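4.2 The handling of soft goods

We had planned to treat cloth as a minor category. The coding scheme drafted in April gave it a single line, between "paper, loose" and "other," and the pilot coders were told to spend no more time on a towel than they would on a spoon. By the end of the first household we had more notes on towels than on the rest of the kitchen together, and the line had become the present section.

The difficulty is one of naming. A spoon is a spoon whether it is in the drawer or under the stove. A cloth changes its job when it changes its shape. Folded in thirds on the rail of the Jusora flat it was, in the residents' words, "the good towel." The same item, dropped over the back of a chair, was "a towel." Gathered into a lump beside the sink it became "that," as in "don't use that." At no point had anyone washed, torn or replaced it. We follow Pandey in calling this the demotion of the textile, although Pandey's original term, which appeared only in a conference handout, was ruder.

All 16 households in the study kept what we came to call a middle pile. This is the set of cloths judged too used for the cupboard and too clean for the wash. Residents were firm that the middle pile was temporary. In the Zoltville households it occupied a chair, and in one case the chair had been bought for the purpose, though the purpose given to us on the intake form was "reading." The Moncrieff households preferred the end of the bed. One resident kept hers on a banister and asked us to record it as "hanging," which we have done.

Our first question was how items enter the pile. The diaries suggest that a person rarely decides to put a cloth there. What they decide is to pick it up. Having picked it up, they find that they are holding it, and the nearest flat place takes care of the rest. The grip matters more than we expected. Cloths taken by an edge or a corner tended to be shaken out, looked at and then folded. Cloths taken by the middle were carried as a bunch and put down as a bunch, and a bunch, once down, seems to attract others of its kind. Residents who described themselves as tidy did not differ from the rest in this respect. They differed in how far they walked before letting go.

Figure 7. Fleecy or knitted cloth, pale mint green, gathered at a fold.

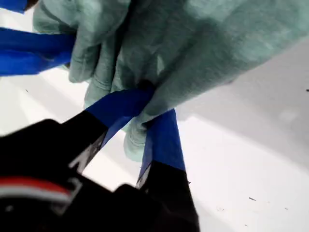 Texture comes into it as well. Flat cotton keeps a crease and will sit in a square for weeks if left alone. Anything with a nap to it - fleece, brushed knits, the thicker sort of bath sheet - resists the square from the start. It slumps, and the person folding it slumps a little too. In the folding task, participants given a thin cotton dish towel nearly always matched the corners without being asked. Given a fleece throw, the same participants matched one pair of corners, looked at the other pair, and rolled the whole thing up. Several called the result "folded." We accepted this at first and then had to introduce a second code, "folded (claimed)," to keep the data usable.

The matter of edges deserves a word. To fold a cloth one must first find an edge, and a bunched cloth does not offer one. The usual approach is to pinch whatever is on top and lift, letting the weight pull the rest straight. When the pinch lands on a true corner, the cloth opens and the task is nearly over. When it lands on a fold in the middle, the cloth hangs in a sort of tent with its edges somewhere underneath, and the person must either feel down the side for a hem or put it back and try again. Experienced folders went for the hem. The first author, who was made to do the task so that the participants would feel better, tried again eleven times.

Color had less influence than the literature led us to hope. We had read that pale cloths are laundered sooner since they show marks, and we expected them to pass through the middle pile quickly. In our households they passed through it at the same pace as everything else, but with more comment. White and pastel items drew remarks such as "I should really do that one," made in passing and, as far as the diaries show, without consequence. Dark items drew no remarks at all and were sometimes discovered by us.

Storage products were the subject of much optimism. The Sidar folding board, a hinged sheet of card that promises a uniform stack, was present in 2 homes and was stored in both cases under the middle pile. Madhu Pandey, who reviewed our coding of these visits, argued that the board should count as a member of the pile, being flat, unused and never put away. We resisted for a month and then revised the tables. Drawer dividers fared better, mostly for socks, and the shelf labels in one linen cupboard had been kept up with real care, although the shelf marked "guest" held a tent.

A short comparison with the earlier household inventories is possible here. The 2000 inventory, which covered the same part of town, recorded linens by the stack, and its authors plainly believed in stacks. There is no entry for a chair, a banister or the end of a bed. We doubt that people folded more in those days. It seems likelier that the recorders opened cupboards and wrote down what was inside, and that whatever was on the chair was moved by a polite host before they came in. We had the same problem at first. On our opening visits the middle pile was simply missing, and we found it again in the bathtub, behind a drawn curtain. Later visits were made without a fixed hour, after which the pile came back to its usual place and was introduced to us as something we had caught on a bad day.

The departures from the pile are harder to describe than the arrivals, as they are fewer. Three routes appear in the diaries. An item may be used again, usually by someone looking for that item and no other, who pulls it from the bottom and leaves the rest to settle. It may be taken to the wash, though almost never alone; the pile goes as a whole, clean things included, generally on the evening before visitors. Or it may be demoted, in the sense given above, and leave the linens altogether to begin work as a rag. The longest stay we recorded was 44 days, by a hand towel whose owner told us she had been meaning to ask whose it was.

We make no recommendation on folding. Participants often asked for one at the end of the session, holding the towel out as though it were homework, and we were obliged to explain that the study was descriptive. A few were disappointed. One asked whether we could at least describe it neatly. The coding sheets for the task, with both the "folded" and "folded (claimed)" categories, are given in the appendix, along with the floor plans on which the chairs are marked. The treatment of fitted sheets, which no participant would attempt in front of an observer, is left to section 4.3.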